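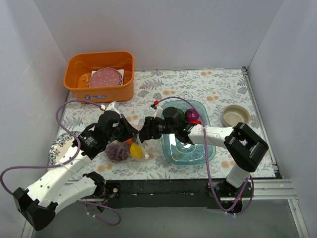
Kitchen sort-out, Drullham hall
Gallery 3: plates, tubs and bags

Posted Tue 7 May by Lempi Halonen

The kitchen at Drullham has one wall of cupboards and they had not been emptied properly since the new sink went in. This gallery covers the plates and plastics. Cutlery and baking tins are in Gallery 2, and the pantry shelves will go up when Jirayu Ratanaporn has finished labelling them.

Captions are by me unless there are initials after them. If you recognise something that belongs to you, send a message through the hall page and it will be put aside under your name until the end of August.

On the table
The white floral sheet with the grey leaves and pale orange flowers is staying as the sorting cover. It goes through a warm wash and doesn't need ironing. Please don't use it for meals, we have the plain cloths for that.

Orange bin
Flat things go in here, so the pink plate with the white polka dots and scalloped edge is in the right spot. The bin has a thick rim and is easy enough to carry, but don't fill it to the top with crockery. It lives on the low shelf to the left of the oven.

Cream plate, blue-grey floral border
We used to have a full set of dinner plates with a floral border and they have been disappearing for years. Any that turn up at home after a supper can be left in the crate inside the side door. No questions asked.

Beige bowl
Bowls now have their own shelf, above the mugs. Small ones at the front, mixing bowls at the back. Nelli Lindqvist has asked that they not be stacked more than three high, as the shelf above is fixed and the top bowl catches on it.

Teal tub
Vegetables for the Thursday soup go in the see-through teal tub, with the purple one that looks like an onion and whatever else has come in from the gardens. There's room in the front half for more. Anything with soil on it gets rinsed at the outside tap first. Wipe the tub out at the end of the night and leave it upside down on the rack.

Clear bag
Clean plastic bags are kept for bread and for leftovers going home. Flatten them and put them in the second drawer. Torn ones go in the soft plastics box by the back door, along with the wrap from the Joletti deliveries.

Still to do
The top cupboards over the fridge. We need someone with a decent step stool, and the light in that corner is poor, so a daytime session would be best. Tatsuya Uchida has offered a weekday morning.
The lids drawer. Nearly 112 lids, and a fair number of them don't fit anything we own. They will be matched up before any are thrown out.
The tea urn needs a new tap washer. The shop in Utgate has the right size on order.

Spare crockery is going to the Cheon Street op shop at the end of the month. They can't take chipped pieces or anything electrical, so please check before adding to the boxes in the hallway.

Previous: Gallery 2, cutlery and baking tins
Back to hall news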